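Grolik Street Community Kitchen — progress report, September 9, 2022

Hi Raymonde,

Well, we're cooking! The weekly supper is up and running (finally), and the Dareno grant has paid for the new fridge plus most of the dry goods through October. We served 93 meals at the last one, and people keep asking for seconds of the lentil soup.

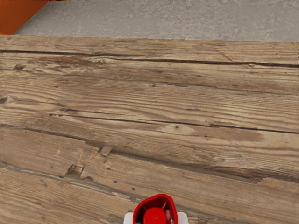

Botond Fekete has taken over the shopping and he's a tough bargainer — he got us 40 pounds of onions for next to nothing. The cooking classes are slower. Two have gone well, one got bumped when the oven quit, and I'd like to move that money into the fall session if you're okay with it. 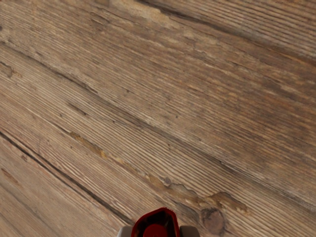 Credit: Urban / Skoron

We still have $200 left in the repair line, and I'm holding onto it until the oven guy calls back.

Can families sign up for the fall classes now?
Sign-up opens in October, at the supper or by phone, and kids are welcome with a grown-up.

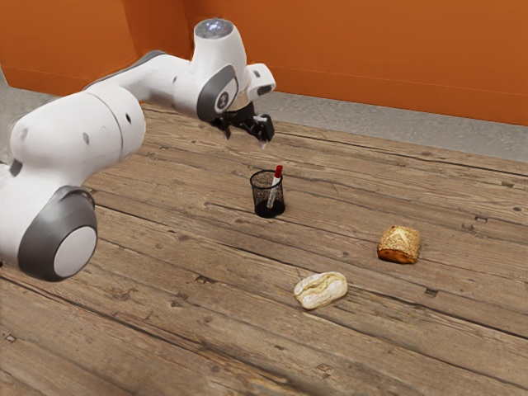

Will the classes cost anything?
They're free, and we send everybody home with the groceries for one meal.

I'll send the receipts over separately.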